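## 4. Public demonstration at Mallelden

### 4.1 Setting and procedure

The open day was held at the Mallelden site on November 22, 2024, and was the first time the hand-held gripper had been used outside the laboratory by people with no training on it. Visitors came through in small groups. Each group heard a short talk by Perla Robles, then moved to the work table, where one member at a time was invited to pick up an object, carry it a short distance and put it down again. The remaining members watched the wrist view on a monitor beside the table.

Sessions were kept short. A visitor was given one practice grasp, which was not scored, and then up to three scored attempts. An attempt ended when the object was released or dropped, or when the visitor handed the tool back. Recordings were started and stopped by a staff member with a foot switch – the arrangement used in the April pilot, in which operators had often forgotten to stop the recording themselves.

In total, 1537 attempts were logged across the day. We had planned for some 2000, but the afternoon groups asked more questions than the morning groups and the schedule was shortened to suit.

### 4.2 Choice of objects

The object set was drawn up with staff from Dunne, who supplied the tables and had run visitor events at the site before. Seven object types were used. We wanted items that visitors would know from daily life, that would survive being dropped, and that would not all favour the same grasp. Blocks and cups met the first two conditions but gave little spread in jaw position.

Shuttlecocks were added late and proved the most useful item. The cork is firm and can be closed on with little care, while the skirt is light and bends under modest force. A visitor must therefore decide where to grasp before closing the jaws, and that decision shows in the path of the tool well before contact. Shuttlecocks were laid on their sides on a white sheet, which gave an even background for the segmentation step described in Section 3.

### 4.3 Wrist view during approach

Figure 3 gives a wrist view from the shuttlecock task. Both jaws appear in the field of view, and this was a design aim carried over from the earlier Drultov mount, where the right jaw was often lost at wide openings. 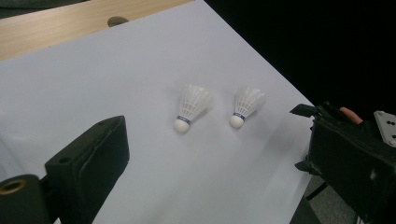
Vol. 7, No. 3

**Figure 3.** Wrist view of the shuttlecock task. Two shuttlecocks lie on the white sheet with their corks pointing down and to the left.

The skirts are the harder part for the segmentation step. They are white on white and slightly translucent, and the outline depends largely on the ribs and on the faint shadow on the sheet. The blue band at the cork is a far stronger cue. We therefore took the band as the reference point for object pose and estimated the axis of the skirt from it – a simple choice, but one that held up under the hall lighting.

### 4.4 Remarks on the visitor data

Attempts by visitors differed from staff attempts mainly in the approach. Staff came in low and along the axis of the object. Visitors tended to come from above, pause, and correct the wrist angle late. The Novell tracker handled these late turns without loss of lock, although the smoothing window had to be made shorter than the value given in Section 3.

Visitors under twelve used the tool with both hands and their attempts were stored separately. They are not included in the results of Section 5.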